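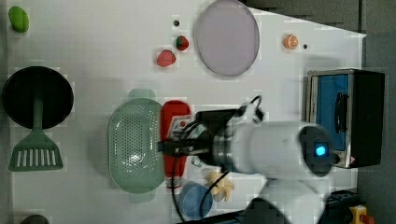

Departamento de Engenharia de Materiais · Unidade Curricular de Polímeros de Uso Corrente

Capítulo 4
Termoplásticos em artigos domésticos: seleção, processamento e degradação

4.1 Âmbito do capítulo

Os capítulos anteriores trataram da estrutura molecular dos polímeros e das transições térmicas. O presente capítulo aplica esses conceitos a uma classe de produtos de baixo custo unitário e grande volume de fabrico: recipientes, escorredores, frascos pulverizadores, utensílios de cozinha e as respetivas versões em miniatura destinadas a brincar. As exigências mecânicas são moderadas. As restrições que governam a escolha do material são, em geral, o tempo de ciclo, a resistência química aos detergentes, a estabilidade dimensional à temperatura de lavagem e a conformidade com os limites de migração aplicáveis ao contacto com alimentos.

Pressupõe-se que o leitor domina a distinção entre polímeros amorfos e semicristalinos (secção 2.3) e sabe interpretar uma curva de calorimetria diferencial de varrimento (secção 3.5). O tratamento quantitativo do escoamento no molde é adiado para o capítulo 6.

4.2 Materiais de referência

Quatro famílias cobrem a maior parte das aplicações discutidas.

Polipropileno (PP). Semicristalino, com temperatura de fusão do homopolímero próxima de 165 °C. Apresenta boa resistência à fadiga por flexão, o que permite moldar dobradiças integrais na mesma operação que o corpo da peça. O homopolímero torna-se frágil a temperaturas próximas de 0 °C; nos artigos destinados ao congelador recorre-se a copolímeros com etileno.

Polietileno de alta densidade (PEAD). Semicristalino, de menor rigidez do que o PP, mas com melhor tenacidade a baixa temperatura. É material corrente em frascos moldados por extrusão-sopro. Na presença de tensoativos e sob tensão mecânica pode sofrer fissuração (secção 4.5).

Poliestireno (PS). Amorfo, transparente no estado não modificado, com transição vítrea próxima de 100 °C. A contração na moldação é reduzida e a reprodução do detalhe superficial é boa. A modificação com borracha aumenta a resistência ao impacto e elimina a transparência.

Acrilonitrilo-butadieno-estireno (ABS). Amorfo com fase elastomérica dispersa. Combina rigidez, brilho e tenacidade, a um custo superior ao dos anteriores. Exige secagem prévia do granulado.

A identificação visual de um polímero não é fiável. A cor resulta do pigmento, e o brilho depende tanto do acabamento do molde como da resina. A distinção entre PP e PEAD, em particular, requer a medição do ponto de fusão ou um espectro de infravermelho.

4.3 Geometria da peça e processo

A moldação por injeção é adequada a peças abertas, com espessura de parede aproximadamente constante. A moldação por extrusão-sopro aplica-se a corpos ocos de gargalo estreito. A fronteira entre os dois processos é determinada sobretudo pela possibilidade de extrair o macho: se a cavidade interior for mais larga do que a abertura, a injeção convencional fica excluída.

Nas peças perfuradas, cada furo corresponde a um pino ou a um ressalto do molde. A frente de escoamento divide-se ao contornar o obstáculo e volta a unir-se a jusante, formando uma linha de soldadura. Num artigo com várias filas de furos, as linhas de soldadura sucedem-se na direção do enchimento e podem alinhar-se, criando um percurso preferencial de fratura. As medidas corretivas usuais são a deslocação do ponto de injeção, o aumento da temperatura do fundido e a disposição alternada dos furos.

A contração volumétrica dos polímeros semicristalinos, superior à dos amorfos, provoca empeno quando o arrefecimento é assimétrico. As peças ovais e planas são mais sensíveis do que as de revolução. Um rebordo periférico aumenta a rigidez e atenua o defeito, mas introduz uma zona de maior espessura onde podem surgir rechupes.

4.4 Caso de estudo: o escorredor Lillent

O caso que se segue é retomado nos exercícios do final do capítulo. A empresa Giltby fabricava em PS modificado um escorredor de pequenas dimensões, comercializado com o nome Lillent. Após a introdução de um novo detergente no circuito de ensaio, observaram-se fissuras junto às asas. A análise foi conduzida por Kolbrún Bjarnason no laboratório Vellia e incidiu sobre um lote de 1000 peças, das quais 202 apresentavam pelo menos uma fissura visível após 15 ciclos de lavagem.

A superfície de fratura era lisa, sem deformação plástica apreciável, e a iniciação situava-se em todos os casos numa linha de soldadura. Ea Ketilsson propôs duas alterações: substituição da resina por um copolímero de PP e deslocação do ponto de injeção para o centro da base. A primeira obrigou a corrigir as dimensões da cavidade para compensar a maior contração. O ensaio foi repetido em junho, com o mesmo detergente e o mesmo número de ciclos, sem ocorrência de fissuras.

Note-se que as duas alterações foram introduzidas em simultâneo. Os dados disponíveis não permitem separar o efeito do material do efeito da geometria de enchimento. O problema 4.7 pede ao leitor que proponha um plano de ensaios capaz de o fazer.

4.5 Fissuração sob tensão em meio ativo

Designa-se por fissuração sob tensão em meio ativo a rotura frágil de um polímero sujeito simultaneamente a uma tensão inferior à de cedência e ao contacto com um fluido que, por si só, não o degrada quimicamente. O fluido é absorvido de forma localizada, facilita o desenlace das cadeias e promove a formação e o crescimento de microfibrilhas.

Três variáveis condicionam o tempo até à rotura: o nível de tensão, incluindo a tensão residual de moldação; a massa molar média do polímero; e a afinidade entre o fluido e a fase amorfa. Para uma dada combinação de polímero e fluido, a representação da tensão aplicada em função do logaritmo do tempo de rotura exibe habitualmente dois regimes, dúctil e frágil, separados por uma mudança de declive.

A determinação experimental desse ponto de transição é o objeto da secção seguinte.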